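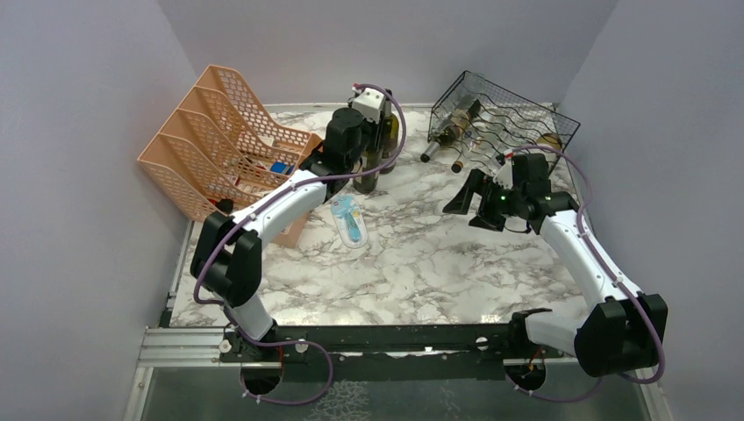 Two dark green bottles at the back of the marble-patterned table, July.

Home > Projects > Reports > Contact

Filed under: Grant Updates, Table and Bar

Trarkmont Table Setting Project: July progress report

This report covers work on the bottle and table portion of the Draltis grant. The serving portion is reported separately.

Work area. The small enclosure is finished and in daily use. We chose a white-and-gray marble pattern for the tabletop, with pale lavender-white walls at the back and on both sides. Dark green glass shows up well against all of it. The first top we ordered was too glossy and went back to the supplier.

Bottles. We now keep 82 bottles in stock, most of them wine bottles from the Chu restaurant, which saves them for us and drops them off on Monday. Labels are left on unless they are torn. Two bottles broke in storage this period. The shelf they fell from has been given a raised lip.

Sessions. We completed 236 sessions against a target of 200 for the period. Most used two bottles standing upright toward the back of the table, one set slightly behind the other. Pairs take longer than single bottles — the rear one is easy to knock when the front one is moved — and we have kept them at the top of the schedule for that reason.

Supplies. Spending on glassware is under budget. Spending on cleaning materials is over, mainly cloths and glass cleaner. We ask to move the unspent glassware money to cover the difference.

Still open. The rack for stemware from Drider has not arrived. Until it does, the wine glass sessions are on hold and the time is going to bottles. Written setup notes for the table are in draft and need a second reader.

Next period. We plan to add clear bottles and shorter ones, and to start on trays once the rack is in place.

Shares: 2 | Comments: 0

Previous report | Next report | Back to top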